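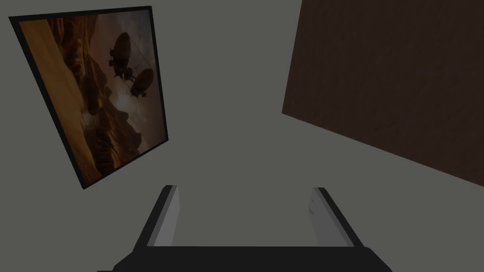 Handout 4: Two arms, one counter
Home Robot Build, evening course at the Uvbridge shared workshop

Okay, so last week we finished bolting shoulders onto the Panham frames and a few of you went home with very sore thumbs. Sorry! The shoulder plates really do need that much torque. Tonight we leave the hardware on the bench for most of the session and work in the simulator, and at the end I'll let you plug the two together if your joint limits check out.

You'll want the notes from handout 3 next to you for the joint names. I keep writing "L" and "R" for left and right as the robot sees them, sitting inside its own head so to speak. If you're standing in front of your robot with a screwdriver they're swapped, and I have personally reversed a wrist cable over this. Put tape on the arms.

What to load

The scene file is on the shared drive in the folder called kitchen_room. Don't use the one called kitchen_room_old, it has the counter at the wrong height and your gripper will go straight through it (the simulator will let you, cheerfully). Load the scene, then load your own robot file on top. If the robot appears lying on its back, your base frame still has the axis flipped from the template. Go back to page two of handout 3.

When it opens you should get a list of joints down the side and the log window underneath. Leave the log window open. I know it's ugly. Almost every problem we had in the last run of this course was sitting there in plain text while I was busy poking at sliders.

The gripper first

Start with the fingers wide open and nothing in them. I like to do this facing a blank stretch of wall, where there's nothing to bump into and you can see both fingertips against a plain background. Run the open and close command a few times and watch whether the tips travel the same distance. On the Panham gripper both fingers run off one motor, so if one side lags in the simulator it's a sign error or a wrong ratio in your file. On the real one it's usually the linkage screw.

The finger pads we printed are 13 mm wide. Please measure yours before you type that in, because the two printers upstairs don't agree with each other and one of them has been making everything a bit fat since somebody changed the nozzle. The pad width goes in the collision shape as well as in the visual shape. If you only change the visual one, your robot will look perfect and grab air.

One more number to fill in: the mass of the forearm with the gripper on. Mine came to 656 grams on the postal scale with the cable bundle taped up. If you used the metal wrist coupler yours will be heavier. Weigh it, write it on the tape, put it in the file.

Getting the arms over the counter

Now the fun part. The counter is the dark stone one, and we're going to get one arm out across it while the other stays close to the body.

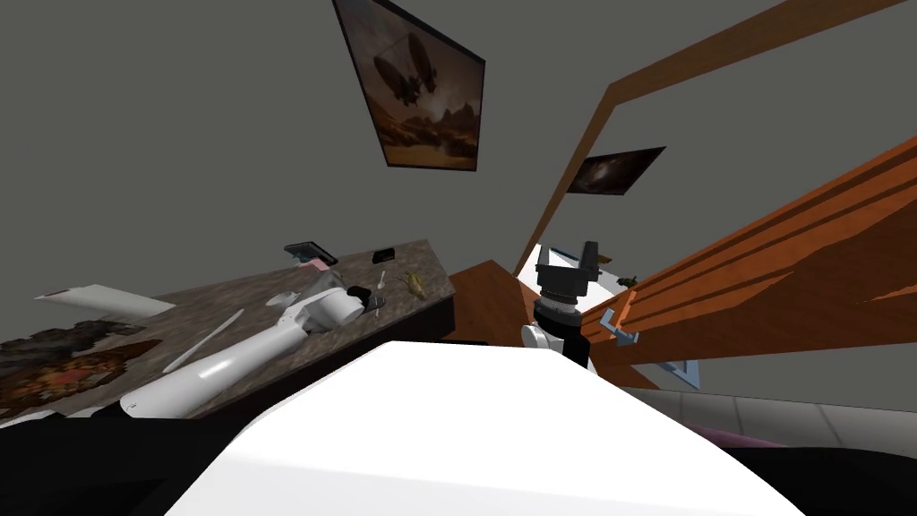

Fig. 2. One arm out over the counter, the other gripper up in front of the body.

I chose a cluttered counter on purpose. A clean one teaches you nothing about elbows! Everybody watches the fingers, and meanwhile the forearm is sweeping along behind and taking everything with it. Move the shoulder first, then the elbow, then the wrist, and only bother with the fingers once the forearm is parked somewhere sensible. Later we'll move them all together, but if you do it joint by joint tonight you'll learn which one is causing trouble.

Some things to try, in whatever order you like:

Bring the forearm down slowly until the log reports contact, then back it off a little and save the pose. Call it counter_rest. We use it next week.

Go back to your starting pose from counter_rest without touching anything. Most people lift the wrist and forget that the elbow drops when they do it.

Turn the head until you can see both grippers at once. With the short neck bracket this takes some fiddling and your own torso will take up a lot of the view. I spent an evening trying to cure that with a longer bracket and got a wobbly head for my trouble, so I went back to the short one.

Control rate

Leave it at 200 Hz for now. The Vornska driver boards will accept more, and I've tried more, and what I got was a humming elbow and a warm motor. If your laptop can't keep up, close the browser before you start lowering the rate. If it still can't, come and borrow the workshop machine by the window.

When you save a run, look at the number of samples in the file. My demo run has 2662 of them, so if you copied my motion file exactly and yours has a lot fewer, you're dropping samples somewhere and the playback will jerk. Nine times out of ten it's the USB hub. The cheap hubs in the blue drawer are for lamps and phone chargers, please don't run arms off them.

Reaching the middle

For the last exercise bring the left gripper in above the middle of the counter and stop it there, short of contact. Hold it, save it, then do it again from a different starting pose and compare the joint values. They won't match, and they don't have to, there's more than one way for that arm to get there. What I care about is whether the elbow ended up somewhere you'd be happy with on your real bench at home.

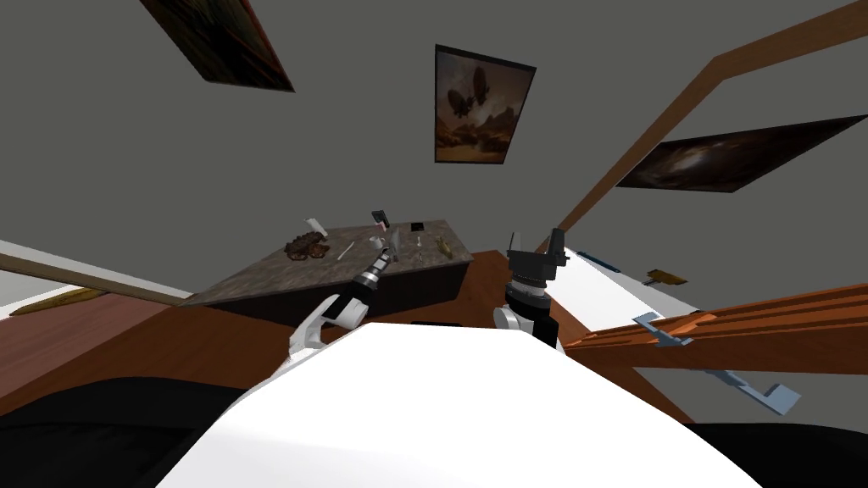
One of the May sign-ups wrote to ask whether the simulator part could be skipped altogether, seeing as the real arm was already built and working, and whether the joint limits couldn't just be found by moving it by hand until it stopped.

You can find them that way, yes, with the power off! I did my first arm like that and it was fine. But please still type them into the file and run the poses before you switch the motors on. The Chraibi elbow gears are nylon, I have exactly one spare set, and the hard stop on that joint is stronger than the teeth are. Guess how I know.

Before next time

Tape labels on both arms. Forearm mass in the file. Pad width in both places. counter_rest saved, and a second pose with the gripper held above the middle of the counter.

Bring your power supply and the short cable, and if your left shoulder still clicks, bring the hex keys too and we'll take the plate off together before we start. Doors are open early for anyone who needs to reprint pads, and the printer nearest the sink is the one to use.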